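Bepari rule (soft package handling)

The Bepari rule is a piece of good practice for robot grippers that handle thin, floppy packages, and I've been the one keeping this article up to date, so forgive me if I get a bit carried away! In its shortest form it says: grip the package, stop, check, then lift. It takes its name from the Bepari workshop, where Sewwandi Liyanage and Tahsin Dissanayake wrote the first draft one May.

Origin

The first draft had 30 points (I still have my copy, full of pencil marks). Mitali Fakir cut it to 14, which is the version most of us use now, and it was last revised on 9/29/20. Vindum and Sturketti both have their own house versions, and they differ mostly in how long the pause before lifting should be.

What the rule asks for

Fingers should close only as far as it takes to hold the film, and the closing force gets written down before a run starts, never tweaked halfway through. A thin package held edge-on is treated as its own case, with its own line in the log. Shiny film gets its own line too, and I'd fight anyone who tried to drop that one.
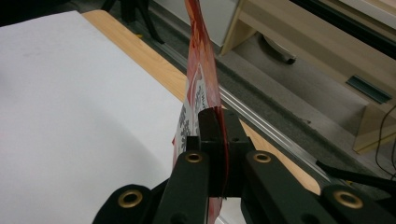 The log also has to say what the work surface was. Afroza Howlader argued hard for this after comparing notes from two sites that couldn't be matched up at all, and I came around to her side pretty quickly (a plain, pale sheet is my own favorite).

Criticism

Paloma Wojcik of Nekex finds the pause too slow for busy lines, and she has a point. The draft now allows a shorter one, as long as it's noted in the log.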